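Home | News | Reviews | Forums | Downloads | Search

Vulance early access: who is buying in?
Print this thread | E-mail this thread

posted 28/03/2022

gridlock_ned
So Bromar wants money up front for Vulance, a game with one map and no offline mode. The store page says "more than 200 weapons" and then shows the same rifle in eight colors. Has anyone here played it for longer than a weekend?

pelicanfoot
I have 83 hours in the beta. The shooting is good. Matches fill fast in the evening and the netcode is a lot better than it was in October. I'd pay for it.

gridlock_ned
Fill fast with what, though? Bromar never answered the question about bots. I watched my squad's kill cam last night and the guy we beat was running into a fence.

pelicanfoot
People run into fences. I run into fences.

moth_ledger
Bots or no bots, my problem is the couch mode. They promised split screen in the first trailer and now it's "under review." That was the whole reason my brother and I signed up.

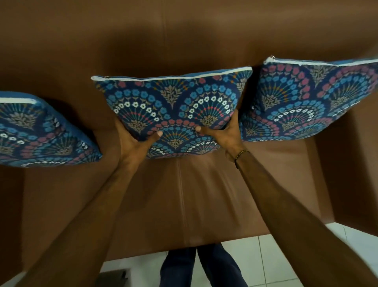

Couch co-op, still waiting.

tall_order
Split screen is not coming. Etus made the engine and their last two games dropped it a month before launch. Same wording too, "under review." I'd stop waiting.

moth_ledger
Different team. Etus only licenses the engine, Bromar does the modes.

tall_order
And who does Bromar call when the frame rate tanks with two cameras running? I'll believe it when I can download it.

quietkeys
Has anyone looked at the coin packs? The big one is 2,199 coins and the Guzmán outfit costs 2,200. One coin short. Tell me that's an accident.

pelicanfoot
You get coins for finishing the tutorial. It's one coin, come on.

quietkeys
You get them once. Then the next outfit comes out.

gridlock_ned
That settles it for me. I'll check back when there's a second map.

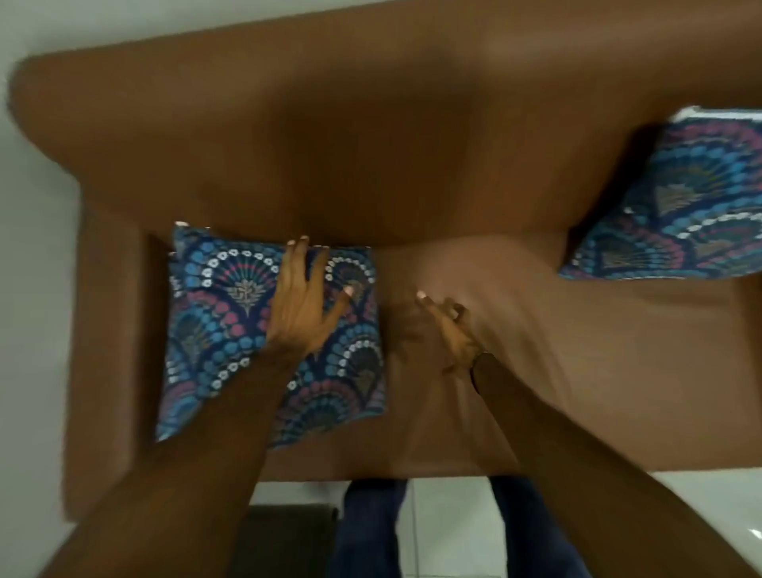 The good seat, for when the servers are up.

pelicanfoot
Your loss. I'm on tonight if anybody wants a fourth.

Reader comments

bluntspoon: Bought it, got a refund, bought it again. The second time was a mistake.

hexbolt: The bot thing is overblown. New players are just bad, same as in every other shooter.

oldmanlag: Does it run on a laptop yet? The requirements page still says "soon."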